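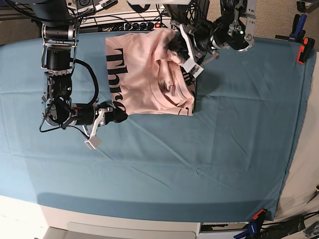 Pink T-shirt, blue sheet, one big table.

A thread on what happens to the clothes you donate, because I sorted them for four years and people keep asking me. Long one. Mute if you need to.

1/ I worked the back room of a thrift store called Forkine. Two floors, sales up front, sorting in the basement. I was paid, part time, mornings. Most of what I know comes from that one store, so other places will differ.

2/ Donations came in by the bag. On a normal morning we opened around 300 pounds of clothing. January was double that, every year. People clean out closets after the holidays and drop it all off in the same two weeks.

3/ First pass is fast. You pull a piece out of the bag, shake it, look at the front, look at the back, and decide. A good sorter takes a few seconds. I never got as fast as Lakmal Samarakoon, who trained me and had been doing it since before the store moved.

4/ The piles at our store: floor, online, bulk, rags, trash. Five piles. Floor is what goes upstairs on a hanger. Online is anything worth the trouble of a listing. Bulk gets sold by weight to a buyer. Rags are cotton that's too worn to wear.

5/ Trash is wet stuff, moldy stuff, and anything with something on it you don't want to identify. One wet item in a closed bag can ruin the rest of the bag by the time we open it. If you take one thing from this thread, make it that. Dry your clothes all the way before you bag them.

6/ T-shirts are the biggest category by far. We could have filled the whole sales floor with T-shirts and still had bags left. So the standard for a T-shirt is higher than for, say, a winter coat. A coat with a missing button goes upstairs. A T-shirt with a stretched neck goes to rags.

7/ Things that sent a T-shirt to rags at our store: yellow underarms, pinholes near the belt line, a collar that waves, print that cracks when you pull on it. Pinholes are the one people miss. Hold the shirt up to a window and you'll see them.

8/ Event shirts are hard to sell. Family reunion, company picnic, 5K with the sponsors on the back. They're often in perfect shape because they were worn once. We put some out and they'd hang there the full rotation. Mostly they went to bulk.

9/ The exception was anything old enough to be interesting. I put a softball shirt from a hardware store called Kwak in the online pile as sort of a guess, and it sold the same afternoon. I have no theory about this.

10/ Rotation: every tag had a color, and after four weeks anything with the old color came off the floor. Some stores mark it down first. We did a half-price week and then pulled it. Pulled clothes went into bulk with the rest.

11/ Bulk is the part people have feelings about. Our buyer was a company called Jolell. They picked up pressed bales and paid by the pound. After that I can only tell you what their driver told me, which was that it got sorted again at a warehouse in Vimesholm and split up by type. Some was resold as clothing and some was cut up for wiping cloths. I never saw that end of it.

12/ The money from bulk paid for our lights and heat in a decent year. So a shirt that never made it upstairs still did something for the store. I'd rather you donate the borderline shirt than agonize over it. Clean and dry is enough.

13/ That said, please don't donate things you know are garbage. We paid for the dumpster by the pickup. Single socks, used pillows, underwear with the elastic gone. It costs the store money to throw your stuff away for you.

14/ Folding. People ask if they should fold before donating. It doesn't matter for us, it all gets shaken out anyway. What helps is not knotting the bag so tight that we have to cut it. A loose knot is fine. We reused the bags.

15/ Pockets. Check them. The most I ever found was $347 in a rubber band inside a men's blazer. The bag had a return address on a torn envelope, so we called and the family came to get it. More common finds: receipts, mints, tissues, one earring, keys to something.

16/ Keys were the saddest to me. We kept them in a coffee can behind the register and I can remember one person coming back for theirs.

17/ Smell is a bigger problem than stains. Smoke and mothballs don't come out in the store because the store doesn't wash anything. Almost no thrift store I know of does. If it smells when you drop it off, it smells on the rack, and it makes the next three shirts smell too.

18/ So yes, wash what you buy secondhand before you wear it. Plenty of it was clean when it came in, but it's been in a bag, in a bin, on a cart and on a rack, and a lot of people have handled it.

19/ Best time to shop, since that's the other thing people ask. Mid-morning, after the first carts come up. At our store that was 10:30. Ask whoever is at the register when the carts come out. They'll tell you, it isn't a secret.

20/ Best time to donate is almost any month that isn't January. Late summer was slow for us and we were glad to see anybody. Coats in September are great – they go straight to the floor and they sell.

21/ Someone asked about kids' clothes. Onesies and anything under size 2 sold right away if they were clean, stains or not within reason. Sizes 8 and up were harder to get, because kids that age wear things out. If you have good ones, please bring them in.

22/ I left when my hours changed at my other job. I still drop off there, dry bags, loose knots. Replies are open if you have questions about shoes, which are their own thread.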